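Covden Shared Workshop
Clirkum Build Group
Minutes of the meeting held November 23, 2025, at the long bench, Ciobanu Street

Present: Idun Bråten (chair), Blagoje Stoyanova, Costel Radulović, Baltasar Villalba, Ljubica Mladenović (minutes)
Apologies: none received, although Baltasar came in during item 2 with snow on his hat and asked to have it noted that the bus was to blame. It is so noted.

1. Minutes of the last meeting

Read and agreed, with one correction from Costel. The minutes had him promising to rewrite the arm software "by next time." What he said was that he would look at it by next time, and he has looked at it, at some length, and will report under item 4. Corrected and signed.

2. Matters arising

The cracked pulley on the drill press has been replaced. Idun thanked Blagoje for doing it on his own evening and for leaving the old one on the shelf with a label so that we all know which size to ask for in future.

The extension cord by the door is still not taped down. Baltasar will bring tape. (He said this in June as well, and took the teasing very well.)

The key to the parts cabinet is back on its hook. Whoever had it, thank you for bringing it home.

3. Fridge task, progress

This took up most of the meeting, and I have tried to put it down in the order we talked about it, though we did wander.

Idun began by reminding everyone what we agreed at the start of the build, which was that Clirkum should be able to do one plain household job from beginning to end before we let ourselves get excited about a second one. The job is putting drinks away: take a bottle, bring it over to the fridge, put it in, let go of it without a fuss. We have the white table standing right up beside the fridge so that the arms don't have far to travel, and we are keeping to bottled tea, which everybody is happy to drink afterward.

Blagoje went through the one-handed work first. He has been concentrating on the last short stretch, where the hand has hold of the bottle and has to line it up with the opening. Carrying it sideways means less height to worry about at the front lip, but it asks a good deal more of the wrist.

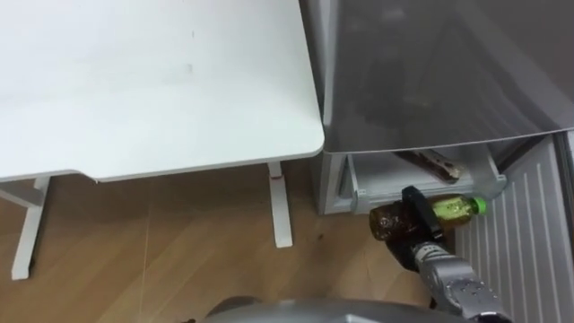 Green-capped bottle in the gripper, held level at the open drawer.

Costel wondered whether sideways was really what we wanted, given that a bottle with a loose cap would make a mess of everything below it. Blagoje said the caps are all checked before a run. Idun asked who checks them. Blagoje said that he does, and there was a pause, and it was agreed that checking caps should go on the written start-up list so that it gets done when Blagoje is away too. Action: Ljubica to add it.

We then spent quite a while on upright against level. The case for upright is that Clirkum can pick the bottle up and carry it in the same pose, with no turning in the middle, and the software stays simpler. The case for level is that an upright bottle has to be laid down sooner or later if it's going in somewhere shallow, and the laying down is exactly where we have our drops. Baltasar, who had thawed out by this point, said his grandmother would have taken hold of it near the neck and let the bottom end go in first, and that we might do worse than try it her way. Everyone rather liked that and it will be tried.
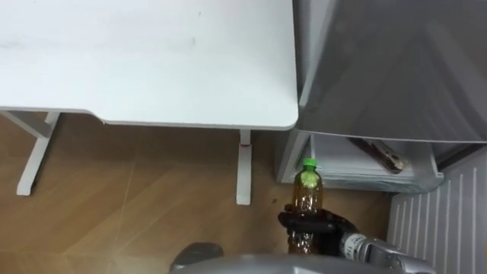
Blagoje has the log for the month, and he read out the totals. There were 73 runs with one hand, of which over 50 ended with the bottle put away and the hand clear. The rest were a mixture. Some were stopped by whoever was standing at the switch, some ended in the hand closing too early, and a few were plain drops onto the floor. He would like it understood that the early closing has been much better since he changed the finger timing, and that most of the bad ones were before that. Idun said it was very good going for a group that was still arguing over which way around the elbow went in June, and I think we all went a bit pink.

Costel asked that the log say in future which person was at the switch and which bottle was used, as he had tried to match up his own files with the sheet and got stuck halfway down the second page. Blagoje agreed and apologized for his handwriting. Ljubica offered to type up what can be read.

The brown packet lying in the fridge compartment was discussed. Blagoje would like it to stay put for the time being, since a real fridge has things in it and Clirkum ought to get used to working around them. Idun agreed on condition that it is looked at every so often by a person with a nose.

4. Two-handed hold

Costel reported. The idea is that one hand takes the bottle high up around the shoulder and the other supports it lower down, and then the two arms move together as one. It is much steadier when it works. The trouble is that the arms are each being told where to go separately, and if one gets there a moment before the other, they end up either squeezing the bottle between them or pulling it apart. Costel has slowed both arms right down and has made each wait for the other at every step, and he says (his words) that it now looks like two people carrying a sofa who have finally started speaking to each other. 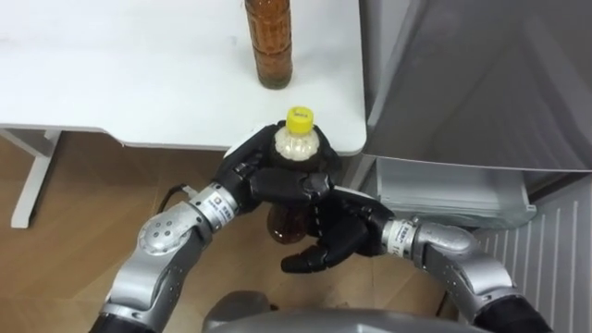
The fingers are the next worry. With both hands on something as small as a drink bottle there isn't much bottle left over, and Costel would like the lower hand to come in further down so that the two sets of fingers stop getting in each other's way. Blagoje thought the better fix was to turn the lower palm outward a little. They drew it on the back of the agenda, both ways, and then Baltasar drew a third way that turned out to need an extra thumb. It was agreed that Costel and Blagoje will each set up their own version and run them on the same evening, with the same bottles, so that we can compare like with like and nobody's version gets the fresh batteries in the switch box.

Idun asked whether it's worth having two hands on a bottle at all when one hand does the job. It was a fair question and we gave it a fair amount of time. Costel's answer was that the bottle is practice. What he has in mind is a casserole dish or a full pitcher, which one hand will never manage, and he would much sooner learn on something cheap with a cap on it. Idun was content with that and asked for it to be written down, which I have now done.

A word about cables. The loops behind the wrists were raised by Baltasar, who is worried that a loop will sooner or later catch on the table or a drawer. Costel wants to keep enough slack for the wrist to turn all the way around. Agreed that Baltasar may try soft ties at one wrist only, that he will leave the other as it is, and that he will be standing at the switch himself when it first moves.

5. Hands and spares

Blagoje has written to Brasell about spare finger joints and is waiting to hear. In the meantime we have 4 joints in the drawer, all from the old set, and he has tried one for fit and is satisfied it will do in a pinch. Please don't use them for other projects, however tempting.

6. Money

The build fund stands at $304. Idun proposed that we hold most of it back for the joints and allow a small amount for tea, cable ties and floor cloths. Costel asked if the tea could be a kind with less sugar, on account of the floor. Agreed by all, Blagoje a little sadly.
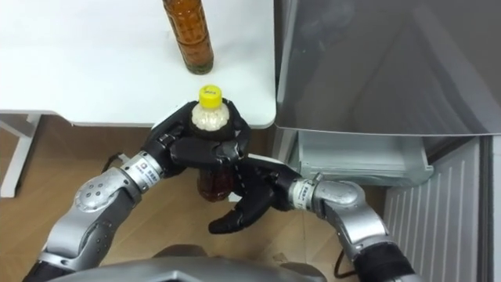 Minutes by Ljubica Mladenović, for the Clirkum Build Group

7. Floor and table

The floor by the fridge needs a proper wash before the next session and Idun has kindly said she will do it. The tabletop could do with a wipe as well. Please use the soft cloths under the sink and leave the scouring pads alone, as the finish on that table marks more easily than you'd think.

Baltasar asked if the table might be moved out a hand's width from the fridge to give the lower arm more room. Costel was against it until the two-handed comparison is done, as every position he has saved is measured with the table where it is now. The table stays. If you bump it, please say so, and don't quietly push it back.

8. Any other business

Baltasar's nephew would like to come and watch an evening session. Everyone was pleased. He will need closed shoes and to stay behind the tape, once there is tape (see item 2).

Blagoje brought walnut cake. The group recorded its thanks, and then its thanks again.

Actions

Ljubica: cap check onto the start-up list; type up the run log.
Costel and Blagoje: both versions of the two-handed hold, same evening.
Blagoje: new columns in the log for bottle and switch person; chase Brasell.
Baltasar: tape for the extension cord; soft ties, one wrist only; neck-first placing, with Blagoje.
Idun: floor wash.

Next meeting at the long bench as usual, date to be pinned to the board by the kettle.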